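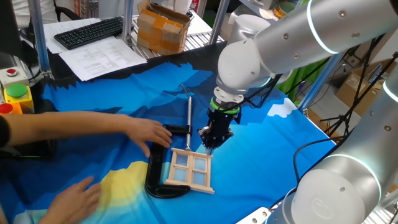
Nivix 協働作業セル NX-176
木工小物・家庭内軽作業向け 評価用セット

製品概要
NX-176は、小型部品の位置決め、押さえ、受け渡しを人と並んで行うための卓上型作業セルです。アーム、2指グリッパ、操作ボタン、アルミフレーム架台で構成します。木枠の組立補助、クランプ作業の補助、台所用品の仕分けなど、作業場と家庭の中間にある軽作業を評価対象としています。

主な仕様
構成:6軸アーム2台
可搬質量:各アーム 3 kg
最大リーチ:700 mm
作業面:奥行 700 mm
グリッパ開閉:電動、平行2指
把持力:8段階設定
消費電力:400 W(2台同時動作時)
操作:押しボタンおよび教示ソフトウェア Asusen

作業別の対応状況
現行ソフトウェアでの対応状況は次のとおりです。「単独」は人の介在なし、「協働」は作業者が対象物または治具を保持する条件を指します。

木枠の位置合わせ:協働
木枠の上面押さえ:単独
C形クランプの設置:協働
C形クランプの締付け:非対応
食器の仕分け(乾燥状態):単独
布類のたたみ:非対応
引出しの開閉:単独(取っ手形状に制限あり)

クランプ作業について
C形クランプは重心が本体側に偏り、横置きでは工作物との高さが合いにくい工具です。2指グリッパでねじ棒のT字ハンドルを連続して回す動作は、持ち替えのたびに軸ずれが累積するため、本製品では対応していません。締付けは作業者が行い、アームは指先で工作物を押さえる分担を推奨します。薄い木枠では押付け力を2以下に設定してください。3以上では桟に圧痕が残る場合があります。

評価試験
社内試験では、小型木枠の上面押さえを176回実施し、設定位置からの逸脱による停止は8回でした。停止の多くは作業面に敷いた布のずれによるものです。布を敷く場合は四辺を固定してください。試験を担当した Babatunde Bashir の報告では、作業者一人で行う場合と比べて所要時間の短縮は認められていません。現時点での利点は、押さえ姿勢の保持を作業者から切り離せる点に限られます。

家庭での使用
一般家庭での常時使用は想定していません。対象物の形状や置き場所が毎回変わる環境では、再教示の手間が作業時間を上回ります。学校の工作室、試作室、研究用途での導入をご検討ください。

オプション
Nägeli 製細幅指先(薄板用)
Zakis 架台延長フレーム
非常停止ボタン増設キット

納期および貸出し
受注生産です。評価機の貸出しは毎週水曜日に受け付けています。7月は点検のため貸出しを休止します。設置には単相200 V電源が必要です。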